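Print this release
E-mail this release

Odwood to add two-arm packing tables at its Zolstead meal kitchen

ZOLSTEAD, 16/12/2022 - Odwood, which prepares boxed meals and fruit trays for offices and schools, said it will begin using two-arm robotic tables on the fruit line at its Zolstead kitchen in March. The kitchen employs 200 people. The company said no positions will be cut as a result of the change.

The tables are supplied by Nuvlow. Each has a pair of black arms mounted at opposite sides of a wooden work surface, with a two-finger gripper on each arm. The arms are being taught to pick up small items of different shapes and set them in trays and bowls. Strawberries and kiwis are among the items used in the teaching work, along with a divided black tray of the sort used for takeout meals.

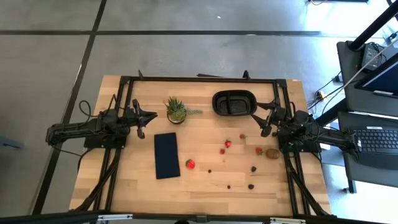 What happens to the people who pack fruit by hand now?

They stay on the fruit line or move to another job in the kitchen at the same rate of pay or higher, and each of them will be asked for a preference before the end of the trial period.

Odwood will start with 4 tables on the day shift. The night shift will go on packing by hand until the trial has been reviewed. Fruit packing is the job most often named in the kitchen's staff survey as hard on the wrists and shoulders, and it is also the job with the most requests to transfer out. Under the current schedule, packers spend a full shift at one station. Once the tables are in use, time at a hand-packing station on the day shift will be limited to 5 hours, with the rest of the shift spent on tray inspection, labeling or running the tables.

Table operators will load fruit, clear items the arms have missed or dropped, and check each tray before it goes to sealing. The work does not require programming. Nuvlow will provide 612 hours of paid training in total, shared among the packers who sign up. Training takes place during regular shifts. Operators who finish it will move up one pay grade.

Soft fruit is the slow part of the project. A grip that is firm enough for a kiwi can mark a strawberry, and berries vary in size from one case to the next.
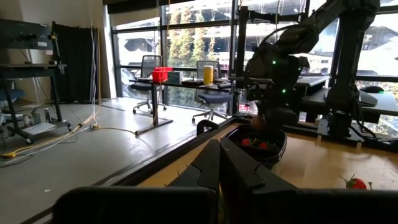

For that reason the first tables will handle whole fruit only. Cut fruit, grapes and anything with a dressing will still be packed by hand, and Odwood has set no date for changing that. Any fruit that an operator judges to be damaged will be pulled from the tray and recorded so that Nuvlow can adjust the arms.

Pruvost, the firm that maintains the kitchen's sealing machines, will also look after the new tables. One Pruvost technician will be on site during the day shift for the length of the trial. Packers can stop a table at any time and do not need a supervisor's approval to do so.

Results of the trial, including injury reports and transfer requests, will be posted in the break room and shared with staff on all shifts before Odwood decides on further tables.

About Odwood
Odwood prepares and delivers boxed meals, fruit trays and snack packs from its kitchen in Zolstead.

Related releases
Odwood changes shift start times at Zolstead kitchen
Pruvost renews service agreement for sealing machines
Odwood opens sign-up for table operator training
Fruit tray menu updated for school customers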